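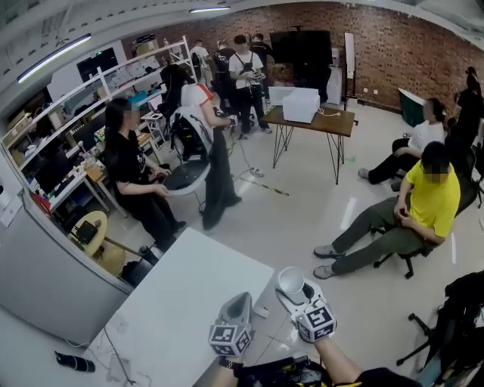
**Opening (slide 1)**

Wait for the doors to close. Say who the talk is for: people who run a small office and pay the water bill.

Last year the Kirkemo building used more water than the two buildings next to it combined. Same number of desks. I wanted to know why.

**Slides 2-4: reading the meter**

- Read it at night, then again before anyone comes in. The two numbers should match.
- Ours didn't. We lost 40 gallons between midnight and 6 a.m.
- Pause on the chart. Let them find the flat line that isn't flat.
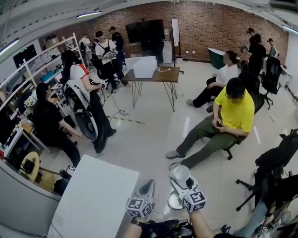 *Reading time: 6 minutes*

**Slides 5-7: where it went**

Toilets first. Drop food coloring in the tank and wait. Two of ours leaked through the flapper - cheap part, short job.

Then the line to the old break room at Tremblay. It was still live behind the wall. Don't go into the plumbing detail unless asked.

**Slide 8: cost**

Repairs came to $2,930. The quote for new fixtures throughout was a lot more, and we put that off. Mention that rates went up in January, so the older bills look better than they should.

**Questions**

Likely one: do you need a smart meter? We didn't use one. Pen and a clipboard.

Skip slide 9 if running late.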